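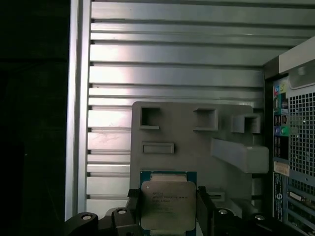
4.3 Slip during extraction

Of the 600 extraction cycles run on the Bradcombe cell, 526 ended with the processor released at the target pose. We deal in this section with one class of failure, in which the part rotates between the fingertips after the grip has been confirmed. It was logged 14 times. In eight of these the controller carried on with the transfer, as the width reading stayed within tolerance throughout. 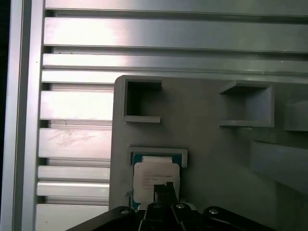

Rotational slip begins with the approach. The planner supplied by Dulta takes the part to lie flat in its holder and sets the finger height from that single value. A processor resting at a slight tilt, as the one in the U-shaped fixture does, breaks this assumption: one finger may meet the edge before the other, and the closing force then acts as a couple. Khasawneh and Nseir reported the same effect with memory modules, though at lower force.

The wrist camera did not help at this stage. The fingertips cover the lower part of the component just when its angle matters most - and the pose estimate is then held over from an earlier view.
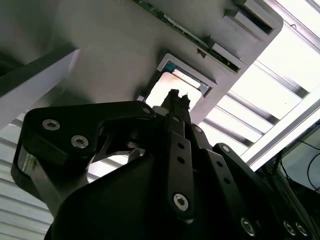 Figure 6. Fingertips at the holder pocket, overlapping the lower part of the seated component.

We therefore added a second pose check before closing, with a stop if the tilt exceeds the limit set in Preda. The stop is latched and must be cleared by hand. Force limits were left unchanged.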